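Can a two-armed machine tidy a bedroom yet, or is it still lab work?

Posted by Davina Mowat in Home automation

I look after the rooms in a small guest house and have been asked to price a general-purpose machine for the bedroom round. The Drumen brochure quotes a lease of 1,595 a month and says "clothing and bed linen" without giving a cycle time. The job I care about is clothes left on a made bed: pick up, separate, fold, then pull the duvet straight. A teal top and something black, crumpled together on a white duvet, is a fair sample of it.

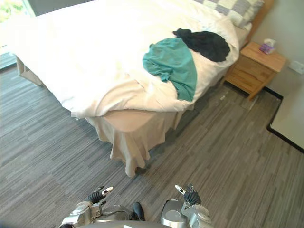 Musa Okafor
Picking up is mostly solved. Separating is where the time goes. Two soft items that overlap have no fixed outline, so the software has to guess which edge belongs to which item, and black fabric makes that worse as folds show little contrast. I ran a Dundus unit on mixed laundry from November. It took 5 minutes per shirt and I stopped it often to clear a bad grasp. Ask for unedited footage at normal speed before you sign anything.

Dale Kowalchuk
Depends what you mean by tidy. Ours at work shifts boxes all day, no trouble. Never tried it on a bed.

Tyson Hiebert
Agree with Musa on separating, but the duvet is the harder half. A shirt can be lifted clear and dealt with in the air. A duvet can't, so the machine has to grip an edge, pull, let go, move its base and do it again from the other side. Clothes should come off first, particularly where a hem hangs over the side of the bed, or they get dragged along with the cover.
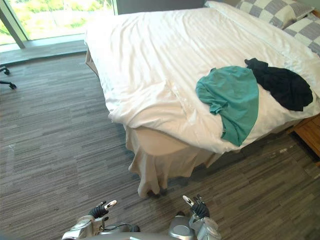 Would a fixed folding machine be cheaper?
For shirts and towels alone, it would. The Dreleo folder is 4,000 outright, but somebody has to feed it each item flat and it does nothing for beds.

If you go ahead, write the acceptance test yourself. Mine was 49 garments, dropped by hand, no resets, with any item on the floor counted as a failure. Beaulieu agreed to those terms in writing. Drumen wanted the garments laid out singly, so check that clause in your quote.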